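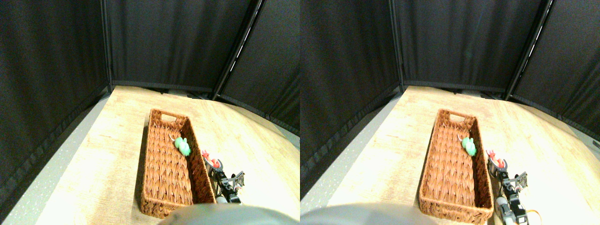

**Figure 3.** Light-colored wooden tabletop with black fabric curtains behind it.

### 3.2 Light leakage and reading comfort

Participants read printed pages at 400 and 600 lux. Black curtains are a common way to limit stray light, but narrow gaps between panels can still let light through (Figure 3). Oltmanns and Lecomte found that readers in Rornport preferred the higher level for small type. We saw the same preference in the Mussa group, mainly among older readers. Page color had little effect on reading speed.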